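**Grusside library reopens Monday-to-be-confirmed, well, soon. Update on the flood repairs**

Quick one before the meeting. Grusside library is not opening this week after all. The lower floor is dry, the lights are back, but the new carpet for the childrens corner hasn't turned up and the fire door is still waiting on a hinge. Council says "early next month". No firmer than that.

Background for anyone who's been away. Pipe went in March, behind the local history shelves. Water ran all night. 3060 books and pamphlets soaked or stained, going by the list Elin Foulkes put together for the insurers, and 153 of those were local items with no second copy anywhere in the county. Parish newsletters mostly, plus the old Basen tramway timetables and two boxes of school registers.

Better news on those. Most of the tramway papers were frozen within a day and have gone off to be dried out properly. Foulkes had word last week that all but eight are readable. Some rippling, some rust where the staples were. The registers are slower going. Pages stuck together, ink has run on a few.

"I'd written the timetables off," she said. "I'd had a bit of a cry about it in the car park, if you want to know."

The insurers have agreed to pay for shelving and flooring. Not for the local items, which were down on the policy as having no resale value. Foulkes is appealing.

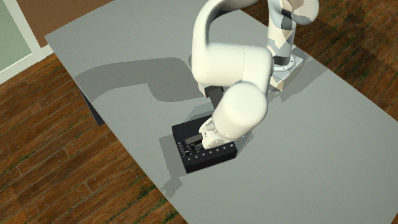
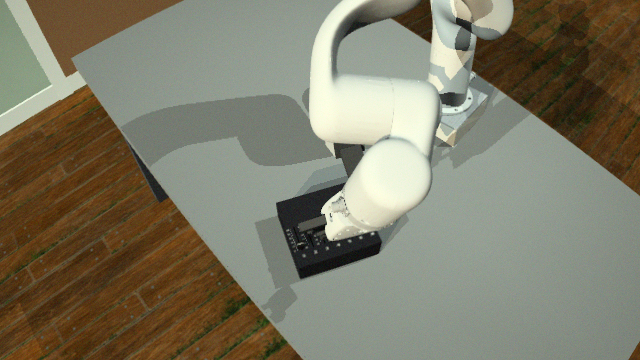
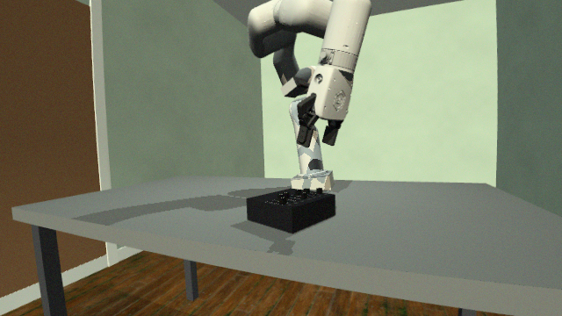 *Page last changed: 25 August 2019*

Meanwhile the temporary library in the old Navickas shoe shop carries on as before. Mornings only, closed for lunch, open again till five. Returns through the letterbox please, but nothing bigger than a paperback – two atlases got wedged in there and the door had to come off.

Loans have held up well in the shop. Crime and large print doing best. The reading group has moved upstairs at the Prolia café and is on a Welsh novel this month, copies behind the counter, ask for Maarja Jõgi. Latecomers welcome, even if you've not read it.

Still some grumbling about the computers. There were six in the old building and the shop has room for two, so sessions are half an hour and you have to book. Samah El Fassi, who uses them for job applications, told us half an hour is not enough to fill in one form, never mind send it. She's asked for an hour slot first thing. The library says it will look at it, though it said that in the spring as well.

Fines are still off. Anything borrowed before the flood can come back with no charge, whatever the date stamped in it. If the book is damaged bring it anyway.

The appeal fund. Stands at just over half of what's wanted for the registers. A £500 gift came in from the bowls club, proceeds of their summer raffle, and the primary school sold cakes. Oi-ling Yen's talk on mending old bindings filled the chapel hall and she has said she'll do it again in the autumn, this time with a practice table so people can have a go at a torn spine. Bring your own book, nothing precious. Tickets from the shoe shop, price not settled yet.

Also wanted: old photos of the Grusside reading room from before the extension. Piret Petrauskas is making up a display for the entrance and has plenty from the sixties but hardly any earlier. She'll copy them and give them straight back. Names on the reverse if you can, in pencil. She's specially after one of the old coal stove, which several people swear was by the window and several others swear was by the door.

One correction. Last time we said the mobile van would stop at Basen crossroads every fortnight. It's the Basen chapel, not the crossroads, and the stop is twenty minutes. Apologies to the reader who stood out in the rain.

More on the opening date when we get it – will put it up here and in the shop window.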